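Teaching grippers in real rooms: a talk with Nayeli Cuervo

Nayeli Cuervo studies how robots can learn handling tasks from people, without a robot being present at all. Her project, Chambi, uses a tool that a person holds in the hand. It has two fingers and a camera, and it records what the fingers do.

"In the lab we had perfect light and a clean table," she says. "The policy learned our lab very well – and then it failed in the first kitchen." So the group moved the recording into places where people live.

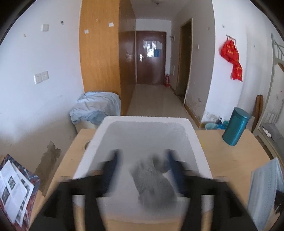 A soft gray object in a white foam box, between the fingers of the hand-held gripper.

Soft things are the hard part, she explains. They change shape, and the walls of a box hide them from the camera. With 100 demonstrations from one room, the trained policy succeeded in 12 percent of trials in a new room. With the same number spread over many rooms, it reached 62 percent.

Her colleague Senthil Kartha checks the recordings for blur. "Fast hands are a problem for us," he says. "But if I remove every fast motion, the robot becomes too slow. I had to change my filter two times."

Next they want to test the method on the Bulteck arm, starting in February.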